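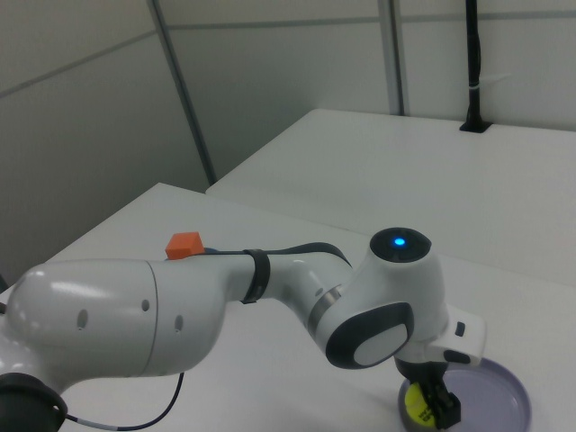
Questions we get about our tennis balls and toy sets

Updated 1/5/20

Can I buy just one yellow ball?
Of course you can! Most families pick up a few at a time (they do have a way of rolling under the sofa), but we're happy to send a single one from the Joner shop, and it ships in the same padded mailer as everything else.

What kind of dish should I keep it in?
Anything shallow and round with a bit of a raised rim will do nicely. Our customers love the Stovo dishes for this, and we have a soft spot for the lavender-gray ourselves. A flat plate is fine until somebody bumps the table, and then off goes the ball.

Do you still sell the small cubes?
We do, and orange is back after selling out in November. A set has 14 cubes in mixed colors and comes in a cotton bag with a drawstring.

How do I clean a tennis ball?
Wipe it gently with a damp cloth and a drop of dish soap, then let it air dry overnight. Please don't scrub hard over a printed logo, as the ink can fade.

Do you take large orders for schools and clubs?
Gladly. We can pack up to 200 balls in one order from our Sugden warehouse, and you should allow 8 working days for those. Anything bigger, drop us a note first and we'll work out a delivery date together.

What if I change my mind?
Send it back to Bramenico Returns with your packing slip, and we'll refund you as soon as the parcel reaches us.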